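Press Releases | Airlines & Distribution

Print this page | E-mail this page

Flustarano Airlines selects Stoveck for group booking and fare rules

SKELLVILLE, Sep 4, 2026 – Flustarano Airlines and the travel software company Stoveck have signed an agreement for a new group booking system. With the system, travel agencies can ask for a price for a group, receive the offer and confirm the seats in one place. Until now most of these requests were sent by e-mail to the group desk of the airline in Skellville, and the agency had to wait for the answer.

The agreement is made for five years and covers all 17 routes of the Flustarano summer and winter schedule. The financial terms are not disclosed.

In the last business year the group desk received 2893 requests. A large part of them came from small agencies which organize school trips, choir tours and sports travel. Many of these agencies told the airline that they lose customers when the offer arrives late, and that they would like to change the number of passengers without starting a new request.

The Stoveck system calculates the group price from the seats which are still open on the flight and from the fare rules which the airline has entered. The agency sees the price together with the deposit, the date for the names and the cost of a cancellation. Groups from ten to 150 passengers can be booked directly. Larger groups, and groups which need a charter flight, stay with the staff of the group desk.
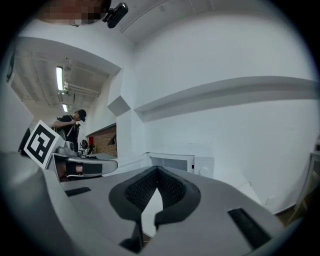
Agencies can use the system in two ways. The first is a web page with a login, for which no installation is needed. The second is a connection to the software which the agency has already in its office. The technical documents for this connection will be given to software partners before the start, and Stoveck will keep a test environment open for them during the whole period of the agreement.

The travel agency group Bevan will be the first user. Bevan has 400 agencies under contract and will begin with a part of them in February. The other agencies can register as soon as this first phase is finished. Flustarano will inform them by its agency newsletter.

"We want that a group offer is as easy to get as a ticket for one person," Flustarano Airlines said in a joint statement with Stoveck. "Our agencies know their customers very well, and they should not have to wait for us when the customer is sitting at the desk."

Existing group contracts are not changed by the new system. Bookings made before the start will be handled by the group desk under the old conditions until the day of the return flight. There is no fee for agencies for the use of the web page.

About Flustarano Airlines
Flustarano Airlines is a regional carrier with its head office in Skellville. It flies to business and holiday destinations and sells its tickets by travel agencies, by corporate customers and on its own web page.

About Stoveck
Stoveck develops pricing and booking software for airlines, ferry companies and bus operators.

Press contact: Flustarano Airlines, Corporate Communications, Skellville

Related releases
Flustarano Airlines publishes winter schedule
Stoveck opens test environment for ferry operators
Bevan renews contract with its member agencies
New baggage rules for sports equipment on Flustarano flights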